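Search this forum Go Advanced search

Mesh bins for the office, yes or no

Posted 12/31/23 by Girish Chaturvedi

Sorting out bins for the back office before we move into the Malton building. Old ones are solid plastic, cracked, lids gone. Thinking of those round mesh ones you can see through. Need 6. Anyone had them a while? Do they stay decent or go bent after a month

Budget not huge. Don't want pedal bins, had enough of those.

babita_nigam
Had two at the Misari office. Fine for paper. Useless for anything else, pencil sharpenings go straight through and you get a little grey ring on the carpet. Tea bags, forget it

Satish Pathak
Disagree. Put a liner in. Sorted. Ours have been going since June the year before last, never had a mark on the floor

babita_nigam
liner in a mesh bin looks awful though, bag hanging over the top and you see it through the sides. Whats the point of mesh then, get a plastic one

Satish Pathak
The point is it weighs nothing and you can see when its full. Also fold the bag under the rim. Takes a second.

Meenakshi M
What floor have you got Girish? Carpet I'd say no. Hard floor go for it, sweep round it and done. We've got lino in the copy room and I just lift it and mop

Girish Chaturvedi
Carpet tiles in 4 of the rooms, hard floor in the other 2. Grey all over. So maybe mesh in the hard floor ones and something else for the rest? Didn't want them not matching but ok

bhupendra_p
Nobody is going to look at your bins and think they dont match. Buy whats cheap.

My worry with mesh is the rim. If the rim's just wire folded over it snags sleeves and the bags tear on it. Run your finger round before you pay. Plorkuneo do one with a rolled edge, bit dearer, got it for the front desk and no complaints. The bottom matters as well, some are mesh all the way under and thats where your sharpenings come out Babita. Get a solid base

babita_nigam
ours were mesh underneath yes. Fair enough. Still wouldnt have one by the kettle

Meenakshi M
God no not by the kettle. Lidded one by the kettle, emptied every night

Satish Pathak
agree on the kettle

Girish Chaturvedi
Right, useful, thanks. What size does everyone go for? Mishra catalogue has a 12 litre, seems small for a shared desk

bhupendra_p
12 is fine under a desk. For shared go bigger or you'll be emptying it at lunch. Cardboard shouldn't be in there anyway, flatten it and take it down to the recycling

Meenakshi M
Round ones waste space in a corner, just saying. Square ones tuck in. But round is easier to get a bag on and easier to wipe, no corners for muck to sit in

Satish Pathak
Round every time. This sort of thing, dark mesh, floor shows through the sides a bit

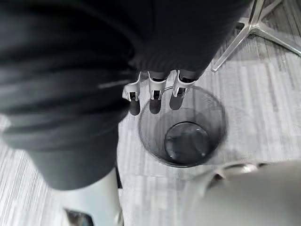

Round mesh bin on grey floor, from above

Girish Chaturvedi
Thats the style I meant yes. Looks alright on grey. Think I'll get 2 for the hard floor rooms first and see how they go, then decide on the carpet ones. Will check the rim and teh base

babita_nigam
check if they stack as well, you'll want them stacked for the move. Ours got jammed together and took two of us to pull apart

bhupendra_p
sheet of newspaper between them

Contact us | Forum rules | Copyright of posts remains with their authors | Back to top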